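Esten House, shared areas: furniture and trailing lead check
Sheet 3, breakout corner

Round table, stable: YES. Rekham rate the top for 40 kg. I'd like to see that in writing.
Table edge, splinters or chips: none felt.
Chairs, legs and seats sound: YES, though "sound" was ticked last time as well and we still had a wobbler in May.
Walkway kept at 600 mm: NOT PROVEN. Depends who sat down last.
Leads clear of table edge: SEE COMMENT.

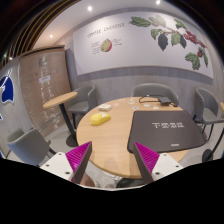 Item 905. Table with closed laptop, yellow mouse and looped black cable.

Comment: cable is up on the table top, towards the far side. Fine as far as it goes. The laptop corner hangs over the edge and I doubt a reminder email will cure that. Loose cards to be cleared or boxed.

Electrical test labels: not checked on this round. Drorkmont say all in date. Certificates requested.

Result: pass, with recheck.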